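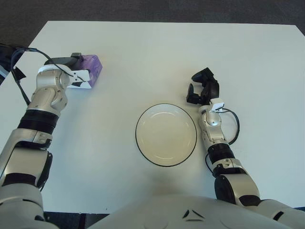
SETTING A WHITE TABLE: PLATE FIRST, TISSUES SECOND

Home | Threads | Tables & Rooms | Archive | About

Filed under: Small Surfaces, Tableware

1/ A thread on placing two things on a plain white table. The plate is white with a thin black rim. The tissue box is small and purple. I have spent more of March on this than I planned to.

2/ The plate goes down first. It is the reference for everything else, so it sits in the center and stays there. A white plate on a white matte top has almost no contrast, and the black rim does all the work of showing where the edge is.

3/ Under overhead light the inside of the plate can look cream against the table. Both are sold as white. If you are matching plates to a Brekell top, compare them on the table itself and ignore the catalog swatch.

4/ The tissue box goes on the far half, left of center. Two reasons: a seated person can reach over the plate without a sleeve crossing it, and the right side stays clear for a glass or a serving dish.

5/ On gap size – I leave 2 hand widths between the plate rim and the box. Less than that and the box reads as part of the place setting. More, and people stop using it.

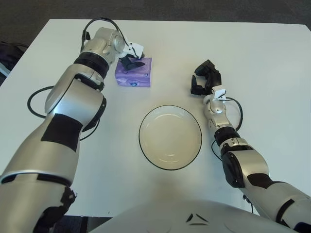
Box toward the far edge, plate in the center.

6/ Cube boxes beat long flat ones on a small table. The footprint is smaller and there is only one orientation to get wrong. Turn the printed front toward the person sitting down.

7/ Pattern: a light purple and white marble is about as much as this table will take. I tried a Pluvden box in solid orange last year and it was all anyone looked at.

8/ Carpet matters too. Dark gray under a white top gives you a hard line at the far edge, useful for squaring things up by eye. On my old pale floor I used a tape measure.

9/ Next thread: glasses. I have a set of Toivonen tumblers to get through and opinions on coasters.

Comments (3)

Damilola Yusuf: We run 50 covers and the tissues always drift to the middle by the end of lunch. Does yours stay put?

Yiğit Saraç: Agree on the rim. My plain white plates disappear on a white table, and I have knocked one off twice.

prukness_41: Left of center only works if you're right-handed. Mirror it for the rest of us.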